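Knowledge > Automation > Machines in the home and shop

Chore robotics

5 min read

Print this article | E-mail this article

Chore robotics is the branch of robotics that deals with ordinary household and shop-floor jobs: clearing a table, putting groceries away, filling a shelf, folding towels, wiping down a counter. It is an old wish and a rather young field, and the question most readers bring to it is whether a machine can do these things yet. The fair answer is that it can do some of them, in some rooms, with somebody nearby - and that the list grows a little longer every year.

Early work

Factory arms had been welding and lifting for decades before anyone seriously asked one to tidy up. A factory arm meets the same part in the same spot all day long, while a kitchen is different every morning, and it was this difference that kept the two worlds apart for so long. The Mukden trials, held over one spring in a rented kitchen, are often given as a starting point. The arm there was asked to move cups from a drying rack to a cupboard, and managed 3 cups out of 5 on its best afternoon, to the great delight of the people who had built it.

The Sárközi workshop took up the shop-floor side a few years later with a bench that sorted hand tools into drawers. It was slow, and it dropped a good many screwdrivers, but it ran for a whole April without being rebuilt, and much of the vocabulary still used in the field ("pick," "place," "recover") was settled around that bench.

What makes a chore hard

People tend to guess wrong about this, and it is easy to see why. Lifting a heavy box looks difficult and is often simple for a machine. Picking up a soft pear, a glass bottle and a leafy plant one after the other looks like nothing at all, and yet each one asks for a different grip, a different speed and a different idea of which way is up. Shelves bring troubles of their own. The hand has to fit between the uprights along with whatever it is carrying, and a low ledge will catch the bottom of an object that is let go a moment too soon.

Dorottya Illés, whose handbook is still the friendliest way into the subject, writes that a shelf is "a polite sort of obstacle course," and she gives it a long and affectionate chapter.

Practice in simulation

Real kitchens are costly to break things in, so a great deal of the learning is done in computer-rendered ones. The Darnero tabletop set is a well-known collection of such exercises, with 60 starting layouts and 1000 attempts allowed for each. Its objects are a cheerful mixture, on the theory that a machine raised on plain blocks will be lost in anybody's real pantry.

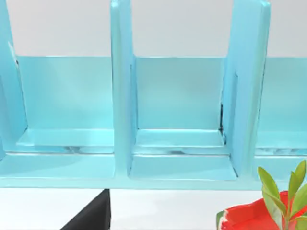
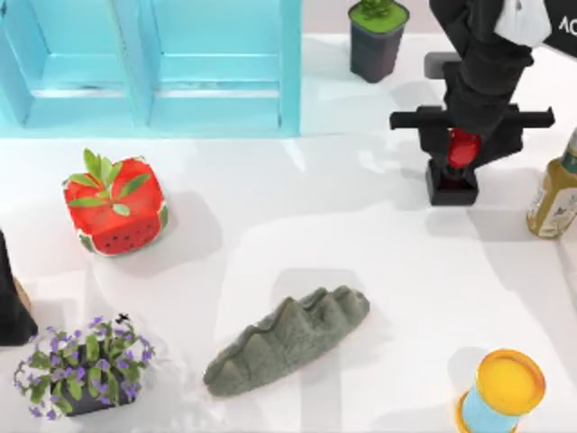 Present state

Floor cleaning is the one chore that has left the laboratory in large numbers. Shelf work comes next, mostly in stockrooms where the boxes are square and the lighting never changes. The Kostthorpe depot has kept a single arm on its returns shelves through three seasons, with a person at the next bench who steps in when a grip fails - which happens less in the mornings, for reasons the staff still like to argue over.

Homes are further off. Laundry remains stubborn, cooking is mostly a matter of demonstrations, and general tidying asks a machine to know where things belong, which many families have never quite agreed on among themselves.

See also: Grasp planning; Service robots; Shelf stocking; Simulated training

Last revised Nov 18, 2021

Print this article | E-mail this article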